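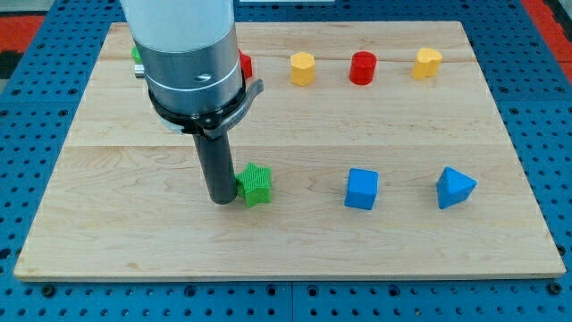
Maple board with the seam across the middle, lying on the blue table

Maple board opens a little at the glue seam every winter - oil it, glue it again, or leave it?

Hello to everyone. I have a question about a board made of two maple planks glued together along the long side. I bought the wood at the Zuccaro yard in Rulutdale and made the board last spring for my sister, for bread and for putting hot pots. In summer it was flat and the seam was closed so well that I could not feel it with my nail. Now the heating is on in her apartment, and at one end of the seam there is a thin line. A piece of paper goes in, but only at the end, maybe the length of my thumb.

I have the sister of this board at my own home, made from the same planks on the same weekend, and it does not do this. My home is colder and I do not use so much heating. So I think the dry air is the reason, but I am not sure.

What I used: yellow wood glue from Cledex, clamps for one night, and then food-safe mineral oil, two coats. I did not put oil on the ends of the planks very carefully, I must confess.

My questions are these. If I put more oil, will the line close? Or should I cut along the seam and glue it again? My sister wants to use it for a family dinner in January and she asks me every few days. I also read that some people fill the line with glue and sawdust, but I am afraid of it because of the food.

Thank you in advance and sorry for my long text.

Answer from Urmila Mittal

Your guess about the air is probably right. Wood loses water from the ends much faster than from the faces. When the heating starts, the ends of the board shrink first and the middle stays wide for some time. The ends then want to be narrower than the middle lets them be, and the weakest place opens. In your board that is the end of the seam.

I would not fill it with sawdust and glue. If the air becomes humid again in spring, the planks will swell, the hard filling will have no place to go, and the seam can open further along. I did this once with a cherry board and it became worse.

What I would do first costs nothing. Ask your sister to move the board away from the radiator and to stop washing it under running water. A damp cloth is enough, and then it should stand on its edge so that both faces get air. Wait 18 days or so. Sometimes the middle of the board dries to the same level as the ends and the line becomes smaller without any work.

If after this time you can still put paper in, then cut it and glue again. More oil will not close the seam, and oil inside the line is bad for new glue. So please do not oil near the seam until you have decided.

For the new glue joint:

Cut exactly on the old seam, with a blade that is sharp. Plane or joint both edges on the same day when you glue, not one week before. Put the two edges together without glue and hold them against a window. If you see light at the ends, the edges are not ready. Many people plane the edges a very little hollow in the middle, so that the clamp presses the ends together more strongly. It should be less than the thickness of a paper.

Use enough glue that small drops come out on the whole length. I think in many boards the ends get too little, because we start to spread in the middle and become lazy. Leave it in the clamps overnight and do not sand until the next day or the day after. The glue brings water into the wood next to the seam, and if you sand too early you get a shallow valley there later.

Then seal the ends. I give the ends three coats of oil for every one coat on the faces, and I finish with a mix of oil and beeswax. Your own board is in a colder house, so I would do the same with it too, before it begins.

One more thing. If the planks were not dry enough when you bought them, all this will help only partly. Do you know how long the wood stayed in your room before you cut it?

Answer from a guest

just oil it. I have one from Juvov with a crack since 3 years and we use it every day no problem

Answer from bench_and_plane

I agree with most of the long answer but I would not wait. A seam that opens at the end often had too little glue there, and then waiting changes nothing. Try to bend the board a little with your hands, gently. If the line moves, the joint is weak, and it will collect crumbs and water until you repair it.

About planing the edges: if you do not have a long plane, you can put a straight sheet of 200 grit paper... no, please do not do this, I wanted to write it but it makes the edges round. Borrow a plane, or ask the yard to joint the edges for you. In my town they take a small payment and it is finished while you wait.

Also, for hot pots please give your sister a trivet. Heat on one place of the board dries that place only, and this is the same problem again from another direction.

Comments (4)

The person who asked: Thank you both. The wood stayed in my room only four days before I cut it. I see now this is too short. The line does not move when I bend it, so I will first wait and keep it from the radiator.

Urmila Mittal: Four days is short, yes. I leave mine for two weeks at least - more if it comes from an open shed. Good that it does not move.

mapleleftovers: Does the direction of the rings matter here? I always heard you should turn every second plank.

bench_and_plane: With two planks it matters for cupping, not much for the seam. Better to choose the nicer faces.

27 people found this page helpful.

Last updated: Friday, December 29, 2023

We use cookies to remember your settings and to count visits. By continuing to read you accept this. Accept / Change settings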